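Snack drawer talk, notes for Colin Ellwood
Last updated: May 2025

Open with the claim, then pick at it. The claim is that a family eats less junk if the snacks are sorted into containers. I have heard it at every home-organizing talk since Padham and I still want to see the evidence.

Ask the room who has a snack bin. Wait. Ask who knows what is at the bottom of it.

The Plestia survey gets quoted a lot: 694 households, 70 percent "more satisfied" after sorting. Satisfied with what? They were asked after 16 days. Most people like a new shelf for 16 days. Say this slowly, it usually gets a laugh. 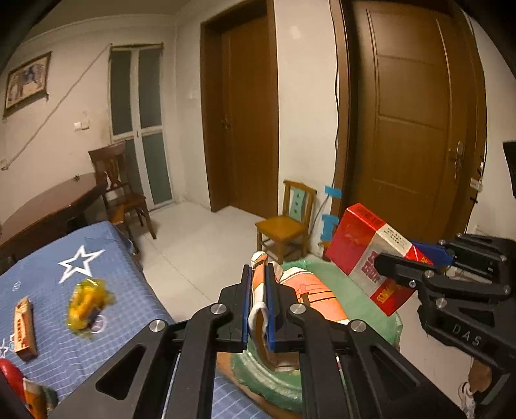

Then the bedroom problem. Boxes and bags get tipped out on the bed to be sorted, fine, everybody does it, it's the biggest flat surface in the house. But a small box and a crinkly bag don't stack, and one round tub won't hold both kinds well. Veloso sells a set of 7 tubs for this. I tried it in March. By the second week I was looking after tubs.

Concede one point: a single container near the door does help with school mornings. I'll give them that.

Skip the Orko slide if we're short on time.

Questions. Someone will ask about labels. I don't think labels do much.

Recent talks
- Does anyone fold fitted sheets?
- The spare chair and what ends up on it
- Pantry decanting: who pays?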